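Kaseo countertop set – student project, README

Simulated pick-and-place episodes made by the Odow robotics club for the January round of the Fendard challenge. The set has 2789 episodes across 22 kitchen layouts, all with one arm and a two-finger gripper. Each run stops after 15 seconds.

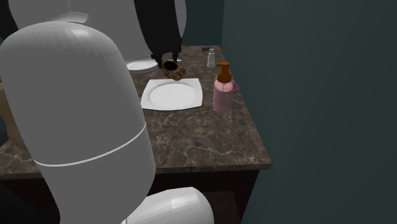

Marble counter layout, object held just above the surface near the square plate.

Five layouts are held out for testing – please don't train on them.

Known problem: small objects sometimes clip through plate rims.

Maintainers: Milovan Hoxha, Annelies Van den Broek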